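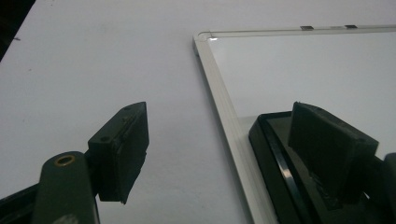

November, and I have taken up planning. Houda Tawfik says I need a system, by which she means hers, and hers involves a whiteboard. So now I have one, and it has spent the evening flat on the white table with its silver frame, looking far better organized than I am. It is supposed to go on the wall. The wall is 900 miles from my thoughts. I looked up brackets, read two reviews of a set by Skadivo, and felt I had done enough for one day.

The plan was to write down everything I owe people. Mahmoud Abdel Hamid is owed a drill, a casserole dish and an apology about the casserole dish. The library in Prulville is owed a book I have stopped pretending I'll finish. I gave the job 15 minutes and spent most of them choosing a heading. "To Do" seemed bossy. "Maybe" seemed closer to my character, but Houda would see it and sigh through her nose. 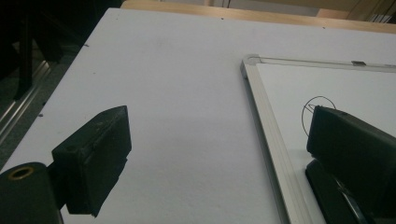
Why not just use a notebook? I have used notebooks, and they close.

Had toast for dinner. Mahmoud called at nine to ask about the drill, which at least saved me writing it down. Told him he could have it back once the board was up, so he now has a stake in my self-improvement and may well come over and do it for me. Must remember to buy coffee. Must remember where I put the receipt for the board, in case this turns out to be a phase.

2 min read

Recent entries
The Patari lamp, again
Soup for one, four days running
Houda reorganizes my spices
A letter from Tahiri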